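Lernari 697 Ring Clamp and Bench Pin Set
Reviewed by Felista Kinyua, 19 December 2018

The 697 replaces the older Lernari set that many school jewelry rooms still use. It consists of a steel mounting plate, a maple bench pin and an inside ring clamp that locks into the same slot. I have used it since August for stone setting and light filing in a student workshop.

The plate fits bench tops up to 2 inches thick. Tightening is by a single hex screw, and the wrench is included. On a soft pine top the plate shifted under heavy sawing until I put a leather shim under it. On hardwood it has not moved.

The pin arrives without a V cut. Students who enter design contests usually want their own shape, so I count this as a plus. The grain runs lengthwise and saws cleanly.

The ring clamp is the weaker part. Its expanding collar grips well on plain bands, but on tapered shanks the contact is uneven – a strip of masking tape helps. The Hovden clamp holds tapered work better and costs more. Isamu Tsuchiya, who teaches the evening class, prefers the Hovden for bezel work and the Lernari for everything else.

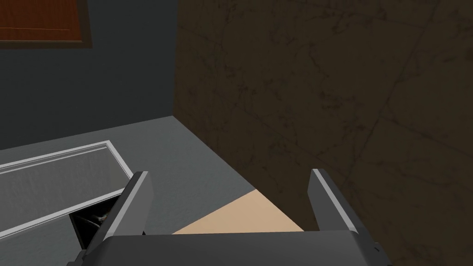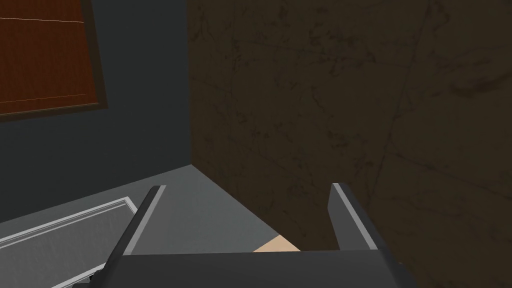
Spare pins are sold singly. Spare collars are not, and the dealer could only offer a complete clamp. The finish on the plate has worn at the corners, with no rust so far.

Recommended for general bench work. For frequent setting on tapered rings, buy the plate and pin alone and add a different clamp.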